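The Second Pumpkin
By Kenneth Cruzado
Jun 16, 2020

Jhun Calimlim drove with his elbows on the desk. Everyone else at Wemard stood up for it, but he'd done twenty-four demonstrations since breakfast and his knees were sore from the stairs. The arm was in the simulator and the controller was in his right hand. When he turned his wrist, the gripper turned.

The task sheet said large pumpkin, any approach. He came in over the big one and rolled until the fingers were either side of it.
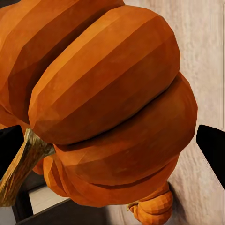 He held there and let his breath out. The recorder took everything, including the waiting, and if he dithered then the arm would learn to dither. Manalo had thrown out most of March for that. Her note had said the policy paused over every object like a man reading a menu.

He backed off, reset and went again from the other side. The stem bothered him. In the kitchen at home he'd have picked the thing up by the stem without thinking, and his mum would have told him off. He rolled the wrist a bit further and brought the fingers in closer to the skin. 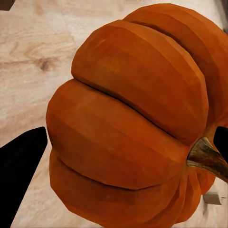 Manalo came on the headset and told him he was favouring his left. She'd been watching the numbers from home. If he always came in the same way, she said, the arm would only ever know the one way, and the customer's benches weren't all going to face the window.

"I'm tired," Jhun said.

"Then show it tired. Just don't show it sloppy."

He saved the run as 1110 and had a mouthful of cold tea. The contract with Jistirus was for 2795 runs. He'd worked that out in days once and then wished he hadn't.

For the next one he opened the gripper all the way and moved it over to the bare stretch of board near the back panel.

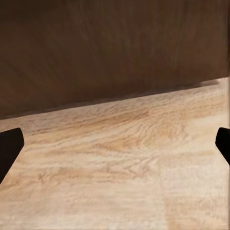
His hand had a small tremor in it by now. He watched for it on the screen and couldn't find it. Brakotura, who made the controller, smoothed that sort of thing out before it got to the arm. He wasn't sure he liked that. It was his hand, after all, that they were paying for.

He pressed record, turned his wrist to the right, the way he never did, and started back toward the pumpkins.

Last updated: Tuesday

We use cookies to remember your reading preferences. By continuing to browse you agree to their use.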